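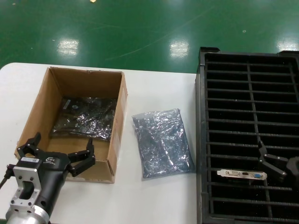 4 min read

I do love a clear-out, but the drawer of old computer bits always defeated me until I gave it an afternoon of its own. Start with a big, bare patch of table and put everything on it, so you can see what you've got. An open cardboard box with the flaps off is the handiest thing for sorting, as you can lay one crinkly anti-static bag flat in the bottom and keep the next beside it on the white tabletop while you make up your mind. Hang on to those bags, dark or silvery, even the very wrinkled ones!

Check each bag for holes before you use it again, fold the top over and fix it with a bit of masking tape. Write what's inside on the tape (pencil lasts better than you'd think) and touch something metal before handling a bare board. Slotted racks are lovely for boards you reach for often, though I wouldn't squeeze anything in that doesn't want to go.

I had my big sort in August and found a Huvex card I'd given up on, tucked behind a Stenadeo manual with all 166 pages still in it. Keep the box somewhere dry, not the shed.

You might also like
Taming the cable drawer
Labels that stay stuck
What to keep in a Görtz tin

Comments

Can I use ordinary freezer bags instead?

I wouldn't, they can build up static. The proper ones are cheap enough.

Masking tape left a sticky mess on mine after a hot summer, so perhaps don't leave it on for years.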